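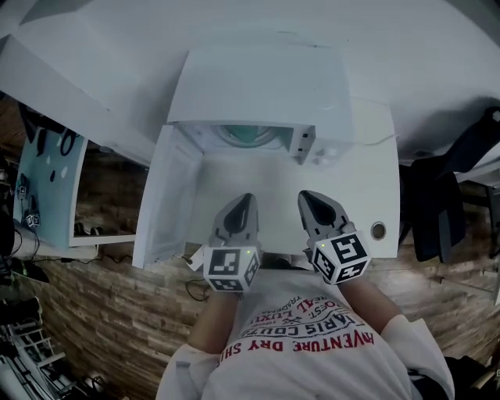

Titum Screener 4: subtitle and delivery software for small film festivals

June 2025

Version 4 of Titum Screener covers the part of festival work that starts after the selections are announced and ends when the last drive leaves the projection booth. It takes in files from filmmakers, checks them against a delivery spec, attaches subtitle tracks, and writes out packages that a cinema server will accept. Earlier versions handled only the first two of those jobs. I used version 3 for two seasons at a regional shorts festival and moved to version 4 in February, with a full program to get through.

Test setup

The workload was 169 titles, nearly all shorts, with a handful of features and two web series delivered as separate episodes. The software ran on a Katayama desktop with eight cores and 64 GB of memory. Source files sat on a four-bay network drive over a wired connection. Finished packages were played back on the server at the Pluma, a two-screen house that has hosted our shorts blocks for years and has an older decoder that rejects anything slightly out of spec. That makes it a good place to find errors.

Ingest

Filmmakers receive an upload link and a form. The form asks for frame rate, aspect ratio, audio layout, and spoken language, and the software then compares those answers with the file itself. In version 3 a mismatch produced a generic warning. Version 4 states both values and which one it will use. The most common mismatch in our batch was 23.976 declared as 24, followed by stereo files declared as 5.1.

Uploads resume after a dropped connection. I tested this by pulling the cable during a 38 GB transfer, and it picked up within a minute of reconnection without starting over. The checksum matched at the end.

There is still no way to accept a second version of a film while keeping the first one live in the schedule. A replacement file overwrites the original as soon as the upload completes, before the check has run. If the replacement fails the check, the slot shows as empty. I kept copies outside the system for this reason. A setting to hold replacements for approval has been on the public roadmap since version 2.

Checks

The automatic check looks at loudness, black frames at head and tail, dead pixels, dropped audio channels, and text outside the safe area. It took a little under a third of running time per title on the test machine. Loudness and channel checks were reliable. The black frame check flags any run longer than two seconds, including the ones a director put there on purpose, and the threshold can be changed only for the whole festival and never for a single title. Experimental programs will generate a long list.

Text detection found burned-in subtitles correctly on most foreign-language titles. It also flagged street signs. Each flag can be dismissed with one key, and dismissed flags stay dismissed after a recheck, a fix over version 3.

Subtitles

The editor is the main new piece. It reads SRT, VTT, and the XML used in cinema packages, and converts between them without losing italics or placement. Timing can be nudged per line or across a selection. When a file is conformed from 25 to 24 frames, the subtitle track is stretched to match, and on the five titles where I checked this by hand the last line landed within one frame of where it should.

The longest track in the program was a documentary with 3218 lines. Scrolling was smooth until about line 2000, then the waveform began to lag behind the cursor. Splitting the file into reels cured it.

Right-to-left text displays correctly in the editor but punctuation moved to the wrong side in two exported packages. I reported it and received a patched build nine days later. Check this before opening night if your program includes Arabic, Farsi, or Hebrew titles.

Fonts are embedded automatically. The default is legible from the back row at the Pluma with no adjustment. The outline weight is heavier than I would choose for black and white films.

Packaging

Packages are built in a queue. One job runs at a time on the standard license and up to 600 can be waiting. A 12-minute short at 2K took eight minutes to encode on the Katayama machine. A 94-minute feature took an hour and ten. Queue order can be changed by dragging - jobs already running are not affected.

Of all the packages sent to the Pluma, three failed to load. Two were the right-to-left titles described earlier. The third had an accented character in the package name, which the older decoder does not accept. The software will strip accents if asked, but the option is off by default and sits under Naming, two menus away from the export window.

Encryption works, with keys issued per screen and per time window. I did not test keys across time zones.

Comparison with Kerulitz Reel

Kerulitz Reel is the other package most festivals this size will look at. It encodes faster by a clear margin and has better scheduling tools, including a grid view for multiple venues. Its subtitle support stops at import: a track with timing errors has to be fixed elsewhere and brought back in. A festival with mostly English-language work and several screens is better served by Kerulitz. One that handles a lot of translated titles will save time with Titum.

Price

The standard license is $480 per year and includes one workstation and unlimited upload links. Storage is separate. A second workstation can view and approve but cannot encode unless it has its own license. Upgrades from version 3 are free through the end of the current term, and old projects open without conversion, though they can't be saved back to the earlier format.

Requirements

Windows 10 or later, or macOS 12 or later. 16 GB of memory minimum, 32 GB for 4K. No Linux build.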